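Front rails and black shelf liners for the drinks bay -- worth it?

Golob
Sep 2, 2020
We have one bay of soft drinks, 13 feet long, on old wire shelves. The bottles tip when people pull one from the front. I'm looking at solid glossy black shelves with clear price rails. Has anybody lived with these?

skarnari_grocery
We switched in May. Bottles stand straight and the labels are easy to read. The black shows dust by noon, so plan on wiping it every day.

Rodari
I'd skip gloss. Matte costs the same and hides scuffs. The clear rails also throw glare under tube lights, and customers complain they can't read the price.

skarnari_grocery
Tilt the rail down a little and the glare mostly goes away. I still like gloss. Green bottles look good on it.

Fluso45
Agree with Skarnari on looks, with Rodari on cleaning. Water and soda share the middle shelf in ours. I'd worry more about baskets. People lay bottles down in them and the wire handles get in the way.

Glossy shelf with the clear rails, then a blue basket with a soda and a water:

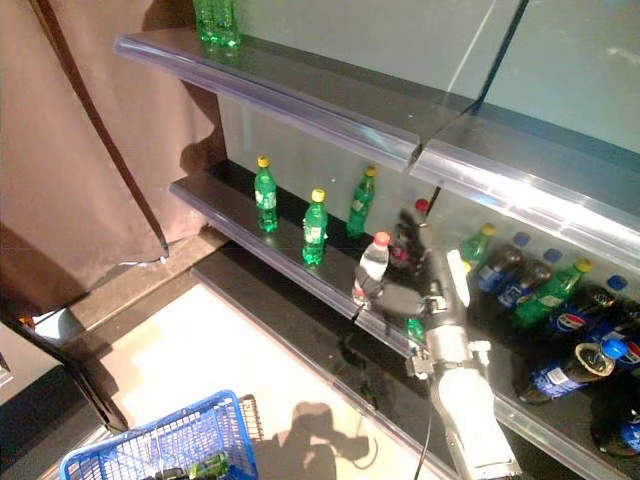
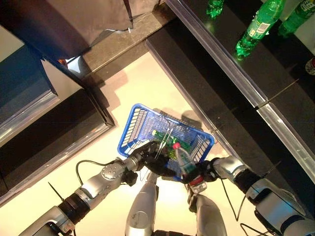
Golob
How often do you take everything off and wash the shelf itself?

skarnari_grocery
Every 7 days, before the delivery comes in. Warm water and a drop of dish soap, then dry it with a soft cloth. Paper towels leave fine scratches.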